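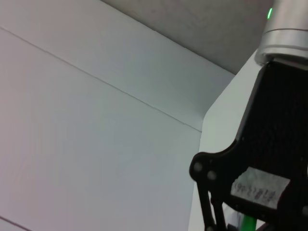
# How Do You Teach a Robot to Zip a Bag?

Think about the last sandwich bag you closed. You probably pinched the zipper, slid your fingers along it, and thought about something else the whole time, like lunch. Your hands did the work and didn't bother telling you.

A robot gets no such help. It starts out knowing as much about sandwich bags as a brick does.

At a lab called Lirkine, a researcher named Awuor Kaijage wanted to find out how many examples a robot needs before it can close a zipper bag by itself. She picked the bag on purpose. A wooden block stays the same shape when you grab it. A bag flops, wrinkles, and slides off in whatever direction it likes. It's also see-through, and that's rude to anyone trying to find it with a camera.

## Learning by copying

Nobody can write down rules for every wrinkle. So the team used a method called **imitation learning**. A person steers the robot's arms through the job, and a computer saves everything: where the arms were, how wide the grippers were open, and what the cameras saw. Each saved turn is called a **demonstration**.

Most of the steering was done by Dolores Lyons, who closed the bag 300 times. She now brings her sandwiches in a box.

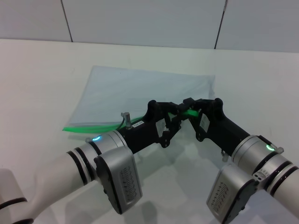
*Two grippers, one green zipper. The tips have to come very close together without bumping.*

After that, a computer program studies the demonstrations and looks for patterns. When the zipper looks like *this*, the arms should move like *that*. The finished set of patterns is called a **policy**. (Grown-ups also use that word for rules about gum.)

## Why put a camera on the wrist?

Try this at home. Hold a bag at arm's length and look at the zipper. Now bring it up close to your nose. You can see much more of the zipper and much less of everything else.

Robots have the same problem. A camera up high sees the whole bag and both arms, but the grippers can get in the way of the bit that matters. A camera near the wrist sees the fingertips from close up, and often a lot of blank wall. The program gets both kinds of picture and has to work out which one is useful right now. 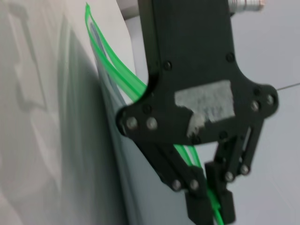 ## So, did it work?

Sort of! Scientists say "sort of" a great deal, usually with a graph.

The team trained one policy on just 11 demonstrations. It reached toward the bag with great confidence and then pinched the air. Next they trained one on 200. That one found the zipper most of the time but sometimes let go too early. The policy trained on all 300 did best, though it still got muddled when the bag was turned upside down.

Awuor's team also noticed something odd. Demonstrations where Dolores missed the zipper and tried again were some of the most helpful. They showed the robot how to fix a mistake, and it made plenty of those.

## Try being the robot

1. Put on thick mittens.
2. Lay an empty zipper bag on a table.
3. Use only your thumb and one finger on each hand.
4. Close the bag.

Ask a friend to count your tries. If you get cross with the bag, take a break and start again. The robot never gets cross, but it also never gets a snack.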